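Section 4. Setting Up the Play Market, and Getting It Back in the Basket

Read Section 3 (Walls and Counter) first. If you skipped it, you will be back there by Step 3, so you may as well save yourself the walk.

What you should have in front of you

The basket. Teal plastic mesh, open on top.
The play fruit. Bananas and other yellow items, the small pink ones, and whatever else came in your assortment. Assortments vary and the packing slip is the final word on yours.
The plush customer. Yours may be a different animal from your neighbor's. All of them shop.
White plastic shopping bags. Supplied folded, never to be that way again.
The counter sheet, pale marble print.
Wallpaper for the backdrop, already hung if you did as you were told in Section 3.

If anything is missing, check inside the bags before you write to us. Fruit travels in the bags. We have mentioned this on the lid, on the packing slip and now here, and we still expect to hear from you.

CAUTION: The shopping bags are real plastic bags and belong to the grown-up running the market. Keep them away from babies and small children, keep them off heads, and put them somewhere high when the market closes. If the children will be running the shop without you, use a paper or cloth bag instead. The game is the same and you can go make coffee.

4.1 Laying out the counter

1. Clear a flat surface at least 900 mm wide. A dining table is fine. A bed will work for a minute or so, until somebody sits on it.

2. Unroll the counter sheet with the marble side up and let it rest under something heavy until the ends stop curling. The Nulliline catalog is supplied for ordering spare parts and has turned out to be a better paperweight.

3. Push the sheet up to the backdrop so there is no gap along the wall. Small fruit finds gaps. If your backdrop leans or its corners have come away, return to Section 3. We did warn you.

4. Wipe the sheet with a damp cloth. Do not use scouring powder. It will take the print off, and what is left looks much less like marble and much more like the inside of a shoebox lid.

NOTE: The light green and yellow veins in the sheet are part of the print. Please stop scrubbing them.

4.2 Stocking the basket

1. Stand the basket on the right side of the counter if your shopkeeper is right-handed, on the left if not. For twins with differing opinions, the middle will annoy both equally.

2. Put the bigger fruit in first and the little ones on top. Dump it all in at once if you prefer. You will simply spend longer looking for the strawberry.

3. Stop when the fruit is level with the rim. A heaped basket looks generous and sheds bananas every time the table is bumped.

4. Keep the total under 400 grams if the basket is going to be carried by its handle or rim. Felicidad Sebastian, who wrote the first edition of this guide, had 'a sensible amount' in this spot. Customers disagreed about what was sensible, and so now there is a number.

4.3 Opening the bag

Most of our mail concerns this part. A thin plastic bag has no shape of its own and no interest in acquiring one. Work slowly and don't take it personally.

1. Lay the bag on the counter with the mouth toward the shopkeeper.

2. Rub the two layers at the mouth between finger and thumb until they part. Blowing on them also works and is enjoyed by everyone under seven.

3. Hold one edge and lift it. Leave the other edge lying on the counter. Lifting both together closes the bag again, and you'll have the pleasure of repeating Step 2.

4. Put one banana in, pushed well toward the bottom. It acts as an anchor and keeps the bag from following your hand back out.

5. Add the rest one at a time, holding the edge up as you go.

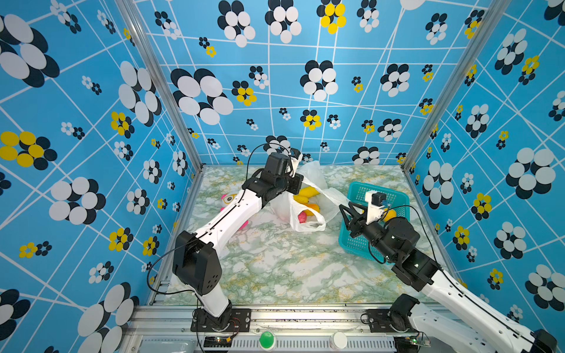 6. Slide small pieces in past the mouth with a fingertip. If you drop them in from above they land on a fold, wait until you look away, and roll out toward the floor.

7. Once everything is in, gather the handles and lift straight up. Give the bag a small shake to settle the fruit. One small shake. The seams are what you would expect of a shopping bag.

NOTE: Bananas go in curve down. This has no effect whatever on packing, but our tester at Imai Street was firm about it and we have found it easier to leave it in.

4.4 The customer

The plush customer stands, sits or lies beside the counter, on the side away from the basket. It should be within reach of the bag and out of the way of elbows. Lying down is perfectly acceptable – many shoppers feel that way by the end.

Do not pack the customer in with the fruit. It fits, more or less, and that is exactly the trouble: the bag then looks full, the count comes up short, and someone spends the evening looking for an animal that is hanging on a doorknob in the hall.

If the customer needs washing, spot clean the face and body with mild soap and let it air dry. Keep it out of the dryer. Breno, our longest-serving sample, went through the dryer in May and has had a surprised expression ever since.

4.5 Closing the market

Allow more time for closing than for opening. Children who will carry fruit across the room for an hour become very tired when asked to carry it back.

1. Announce that the shop is closing. Repeat as required.

2. Empty the bags onto the counter sheet. Reach into the bottom corners with your fingers, where small pink fruit likes to spend the night.

3. Put the fruit back in the basket, large pieces first, as in 4.2.

4. Flatten each bag from the closed end toward the mouth, pressing the air out with your palm. Fold it in thirds the long way, then roll it. Rolled bags stay rolled if you tuck the handles in. Bags you have merely stuffed behind the basket will have opened out by morning and brought friends.

5. Roll the counter sheet with the print on the outside. Rolled the other way, it curls up at the ends next time and you'll be needing the catalog again.

6. Put the sheet, the basket and the customer away together. Put the bags away separately, up high (see the caution at the start of this section).

CAUTION: Throw out any bag with a hole or a split handle. Don't tape it. A taped bag holds right up until it is over a bare foot.

4.6 When things go wrong

The bag slides around on the counter.
The sheet is damp from wiping. Dry it. If it still slides, put the anchor banana in before you do anything else.

The bag won't stay open.
Correct. See 4.3, Step 3.

Fruit is stuck in the mesh of the basket.
Stalks and leaves catch in the holes. Turn the piece and back it out the way it came. Pulling harder stretches the mesh, and then everything catches.

The shopkeeper refuses to sell the bananas.
Common with new shopkeepers. Offer a trade.

There is more fruit than we sent you.
Check whether any of it is real. If it gives when pressed, remove it from the basket today.

The backdrop pattern is making someone dizzy.
All those circles do seem to get busier after lunch. Seat that person facing the other way, or order the plain roll, part 329 in the Nulliline catalog, which has no pattern at all and sells about as well as you'd imagine.

Spare fruit, bags and counter sheets are ordered through Saltitell, using the form on page 63. Please write the name of the item along with the part number. 'The yellow one' describes quite a lot of our stock.

Section 4 revised 2022-10-29. Replaces the loose sheet supplied with earlier sets, including the diagram, which was upside down.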